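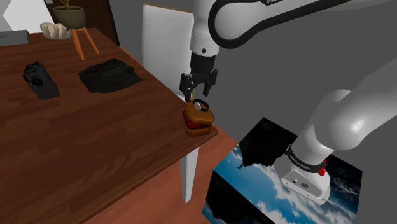
The near right corner, where most things end up.

Home | Tables | Care & Repair | Delivery | Basket
Filed under: Big Tables, Dining & Workroom

The Leredstead Table

Every catalog has one item that pays for the rest of the catalog, and this is ours. The Leredstead is a large rectangular wooden table for people who have run out of patience with small ones. It seats more relatives than you probably want to invite, and it takes four strong people to get it up a flight of stairs. Three will tell you they can manage. Please don't let them.

We've been making it in the Flivosside workshop long enough to have heard every complaint, and the usual one is that it's heavy. It is. The top and legs come to 100 kilos together, and we have stopped apologizing for this. A light table walks across the floor when you knead bread on it. The Leredstead stays where it was put, including when you put it in the wrong place.

The finish

We use Berchtold oil, two coats at the workshop and a third one from you after the first month. It smells like a boat for an evening and then it doesn't. Wipe up red wine when you see it, beet juice a little faster than that. Rings from hot mugs will fade if you rub in some oil with a soft rag and leave the thing alone overnight. Sanding them out is also possible, and we get a lot of sad emails from people who tried it with the wrong grit. Start at 400. If you're holding anything coarser, put it down and write to us first.

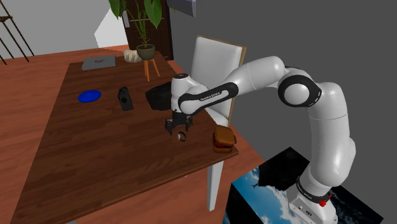

Dark brown wood.

Rundness

Our corners used to be sharp. Then Annelies Stöckli, who runs the finishing bench, walked into one in June and brought in a scale she called Rundness, from 0 (a hip injury) to 4 (a bar of soap). You choose your number when you order. Most people go for 2. Families with toddlers pick 4 and then ask us whether there's a 5 – there isn't, it would be a round table, and we don't make those.

Legs and fittings

The legs bolt on from underneath and the bolts are in a cloth bag taped to the underside of the top. We mention the tape because people throw out the packing, decide the bag is missing, and call us. Spare bolts are free. The wrench is included and is better than the one you have. Tighten everything again after a few weeks, once the wood has settled into your heating.

Good to know

Allow 700 millimeters behind each chair so guests can leave before dessert. Delivery is to the front door. Carrying it further costs extra, and the drivers would like you to measure the hallway first – with a tape, please, not with your arms.

Tables | Benches | Oils & Rags | Contact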